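Nirkden Arm Build: Frequently Asked Questions

Answers to what people ask most often about the arm project at the Bozkurt Street shared workshop. Kept up to date by Taner Bilgin.

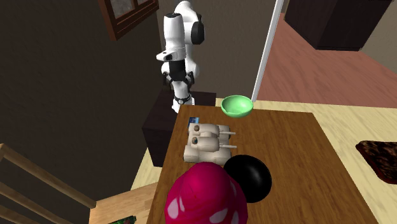
What is Nirkden?

Nirkden is a sorting routine for a tabletop robot arm. The goal is plain: the arm picks up small things left on a table and puts them in a bowl. We work on it in simulation first and move to the real arm at the workshop when a version looks stable. The test room is a model of a living room, with a wooden table, a rug and some furniture, and the objects change from one layout to the next. In this layout the two toy tanks are the hard part. They stand close together, they are the same tan color, and both gun barrels point to the right, so the software tends to read them as a single object. The green bowl at the back of the table is the drop target.

Why simulate at all if you have a real arm?

Time on the real arm is limited. The workshop is shared and the bench is ours on Saturday only. In simulation I can run a batch overnight at home and read the log over breakfast. A bad grasp costs nothing there. On the bench it has cost us two fingertips and a coffee mug.

Is the real arm the same as the simulated one?

No. The simulated arm is a ready-made model that came with joint limits and a gripper already set up. The one on the bench is built from printed parts and hobby servos. The planner only asks for a gripper position and an opening width, so most of the code carries over. Speeds don't carry over. We keep a separate settings file for each arm.

How many layouts do you have?

The current set has 561. Most were made by a script that drops objects on the table at random and throws out any layout where something lands on the floor of the room in a bad spot or sinks into the tabletop. I set up 30 by hand to cover cases the script rarely makes, such as two like objects side by side.

Does it work with round objects?

Sometimes. A ball can roll when one finger touches it before the other. The fix so far is to close slowly and line up over the center first. Shiny black balls are also harder to locate than dull ones, because highlights on the surface confuse the edge finder. Anything wider than the gripper opening is skipped and written to the log as "too wide."

What computer do I need?

I use a desktop with 16 GB of memory and a mid-range graphics card that was already old when I bought it. It will run without the card if you turn rendering off. You lose the pictures but the log is the same.

What is Zadel?

Zadel is the small program that decides which object to pick next. It used to be part of the main code. It was split out in October so that people could swap in their own rule. The default rule takes the object with the most free space on all sides. Clusters are left for last, which is usually right but makes for long runs.

And Stenell?

Stenell is the bench controller. It sends commands to the servos and cuts power if any joint draws too much current for too long. You don't need it for simulation.

My arm stops above the table and won't go down. What's wrong?

Check the table height in the settings file first. If it is set too high, the planner thinks the gripper would hit the surface and refuses the move. Next check the clearance value, which is in millimeters. Ours is 12. Several people have typed it in centimeters and got an arm that hovers forever.

If both are right, look in the log for "no path." That means an object or piece of furniture is in the way of the elbow. Try a different starting pose.

Can I add my own objects?

Yes. Put the mesh in the objects folder and give it a mass and a friction value. Leave friction at the default if you don't know it. Meshes with thin parts, like a barrel or a handle, need a simplified collision shape or the simulation slows to a crawl.

Can I come and see it?

You can stop by on Saturday after 2 p.m. Ring the bell by the side door. If the arm is moving, stay behind the yellow tape until someone switches it off.

Will you sell a kit?

No. The parts list and print files are free to use. Please don't write to ask for printed parts, the workshop printer is booked most evenings.

Related pages
Parts list and print files
Setting up Stenell on the bench
Writing a pick rule for Zadel
How to read the run log
Replacing a worn fingertip
Bozkurt Street workshop hours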